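Girden sets out storage rules for shared teaching benches

October

Girden has published a short storage specification for teaching rooms in which dissection kits, small glassware and tinned goods share one work surface. It applies to all 14 rooms fitted by the firm in Bilbridge. Metal instruments are kept together in a single steel tray, with part of the base left clear for sorting. 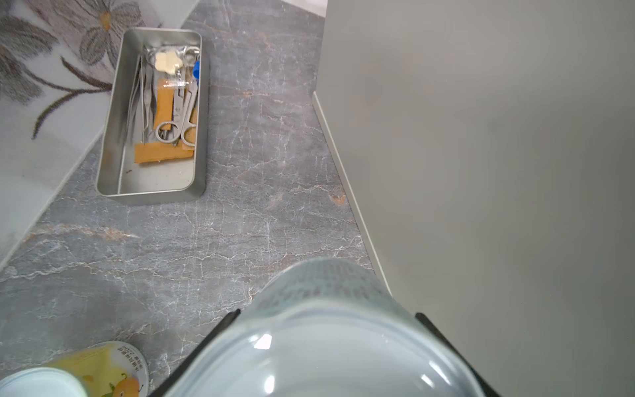
Shetty asked whether one tray per bench would be enough with two groups working, and was told that a second may be ordered under part number 3245.

Tinned goods are covered in section two. Cans are to be stood upright, grouped by height and kept off the floor where a raised surface is available. The top of a metal cabinet is acceptable - four cans grouped near one corner leave most of it usable - but any can left lying on the floor must be picked up before the bench is signed off. The load limit for cabinet tops is 700 N.

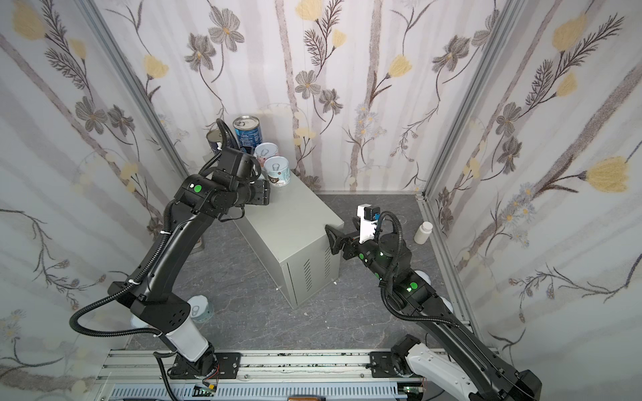

Skokico supplied the labels for the scheme, 237 in all, and will replace damaged ones until the end of the school year. Labels go on the shelf edge and never on the goods. Ring-pull lids are to be left uncovered for the same reason.

Section three deals with glassware. Beakers are stored empty and upright.

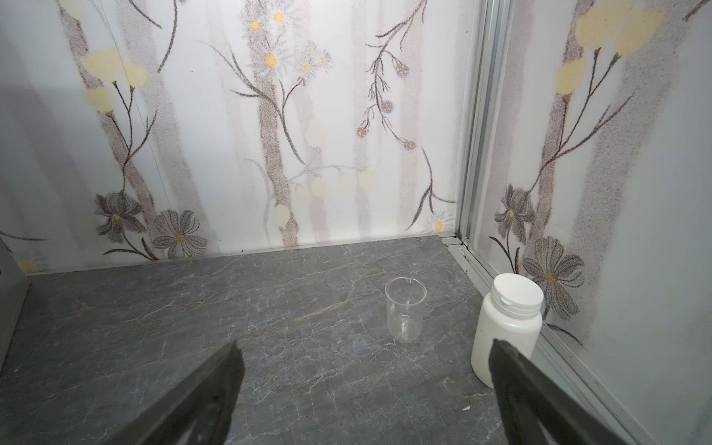 By Jianguo Pan, Bilbridge

Bottles with flip-top caps are closed after use and may stand beside glassware on the bench. Copies of the specification are available from the Girden office on Friday.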